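**Stinik adviser records project: progress report to Nigam Trust**
January 4, 2026
Prepared by Sneha Mittal, Prunside Wealth Planning

**Work since the September report**

Client files held by the former Posedum branch have been moved to the Stinik record system. The transfer covered 1,227 files. Each file now holds a risk profile, a fee agreement and the date of the last suitability review. Archana Uniyal checked the fee agreements against the signed originals. Pension transfer cases were checked separately by Trilok Kaushik, as they need a second adviser's approval.

**Open items**

- 20 files lack a current risk profile. Letters have been sent to the clients.
- Two joint accounts show different fee rates for each holder. Ramesh Sachdeva is correcting these with the platform provider.
- The annual review template still prints the old complaints address.

**Staffing**

Geeta Upadhyay has taken over branch supervision and signs off all new advice letters. The paraplanner post is unfilled. Review work is being shared between the two remaining advisers until an appointment is made.

**Budget**

Spending is within the approved grant. The training line is underspent, as the second adviser course was moved to the next period. We ask that the balance be carried forward.

**Next period**

Close the open files, correct the template and begin the first round of annual reviews on the new system. 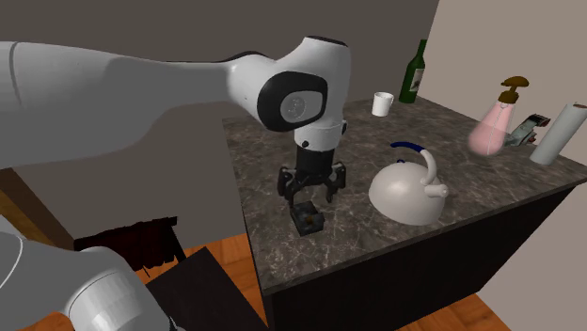
*Fig. 1. Robot arm over a dark marbled countertop (computer render).*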